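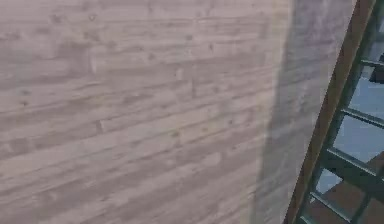 图1 横向木板墙面,板间接缝及一处竖向对接缝

Stelenia 木质墙面板巡检表(附检查意见)
适用范围:Stelenia 展厅一层、二层走廊及附属会议室的室内木质墙面板
检查周期:每季度一次,汛期前加查一次
本次检查:8月
板材供应:Prinico
安装单位:Stondetti
结果代码:A 合格;B 需观察;C 需整改;N 不适用

一、检查前准备
1.1 上次巡检表及整改记录已调阅。结果:A
1.2 照度满足目视检查要求,侧光手电可用。结果:A
1.3 含水率测定仪已校零,探针无弯折。结果:A
意见:测定仪电池仓盖松动,已用胶带临时固定,下次检查前更换。
1.4 检查区域内活动家具已移离墙面。结果:B
意见:会议室一侧文件柜未移开,柜后墙面本次未查,列入补查。

二、板面
2.1 无开裂、起翘、鼓包。结果:A
2.2 无霉斑、水渍、虫蛀孔。结果:B
意见:二层走廊空调出风口下方有浅色水渍,边界清楚,触摸干燥。水渍外缘已用铅笔标记,下季度对照。
2.3 涂层连续,无粉化、剥落。结果:A
2.4 色差在可接受范围内。结果:A
意见:日照侧与背光侧存在轻微色差,属正常老化,不计缺陷。更换单块板时应从同批余料中选取,余料存于地下储藏间。
2.5 板面清洁,无腐蚀性清洁剂残留。结果:A
意见:保洁用品已改为中性清洁剂,原碱性去污剂停用。

三、接缝与对接
3.1 横向接缝宽度均匀,目测无明显变化。结果:A
3.2 竖向对接缝宽度不大于2毫米。结果:C
意见:会议室门右侧一处对接缝超限,塞尺可全部插入。判断为龙骨端部固定点不足。由 Stondetti 拆板检查,不得仅以填缝剂处理。
3.3 相邻两排对接缝错开布置,错缝距离不小于245毫米。结果:A
3.4 接缝内无积尘、异物。结果:B
意见:一层入口处接缝积灰,宜用软毛刷配合吸尘器清理,禁止用金属刮片。
3.5 墙面与门窗套交接处密封胶完整。结果:A

四、固定与龙骨
4.1 手压板面无松动、异响。结果:B
意见:一层走廊末端最下一排板手压有轻响,板面无位移。暂不拆卸,下次检查复测。
4.2 外露紧固件无锈蚀、无凸出。结果:A
4.3 检修口盖板可正常开启,锁扣有效。结果:A
4.4 龙骨含水率抽测。结果:A
意见:自检修口取点测量,读数最高达10%,未超过本表控制值。测点位置与上次一致。
4.5 龙骨背侧通风缝未被封堵。结果:C
意见:二层走廊顶部通风缝被后装线槽遮挡,长度约为一个龙骨间距。线槽由弱电施工单位安装,未经墙面专业会签。要求移位或加垫,恢复通风。

五、电气与消防
5.1 墙面插座、开关面板紧贴板面,无松脱、过热变色。结果:A
5.2 穿墙线缆有套管保护,孔口封堵完整。结果:B
意见:会议室投影线缆孔口防火泥干缩,尚未脱落,随整改项一并补填。
5.3 板材燃烧性能证明文件在档,与现场批次标识相符。结果:A
5.4 阻燃涂料处于有效期内。结果:N
意见:出厂已作阻燃处理,现场无后涂阻燃涂料。
5.5 灯具、加热设备与木质墙面间距符合说明书要求。结果:A
5.6 疏散指示标志固定可靠,未被遮挡。结果:A

六、人员接触风险
6.1 行人可触及高度内无毛刺、尖角。结果:B
意见:一层转角处板边有毛刺,已用细砂纸打磨,待补涂清漆。补涂期间应设隔离,保持通风。
6.2 阳角护条完整。结果:A
6.3 墙面挂件载荷未超过标识值。结果:A
意见:Petek 展板挂钩直接固定于板材,未落在龙骨上。现有载荷较轻,可继续使用,不得增挂。

七、整改事项
C类整改共2项,对应3.2和4.5,整改完成前维持现场警示标识。
3.2:拆板检查龙骨端部,补设固定点,复装后重新测量缝宽。拆下的板材按原位置编号,不得调换。
4.5:线槽移位后,以薄片检查通风缝是否贯通,并留存照片。
B类各项不单独下达整改单,由物业日常巡查跟踪,状态有变化时转为C类。文件柜后墙面的补查结果填入本表附页,编号沿用原条目。

八、填表说明
同一条目存在多处缺陷时,按最严重一处填写结果代码,其余写入意见栏。
含水率记录应注明测点位置及探针方向。测量前一日如使用过湿式清洁,应推迟测量。
缝宽以塞尺读数为准,照片仅作位置参考。
本表随墙面维护档案保存,下次检查时一并携带。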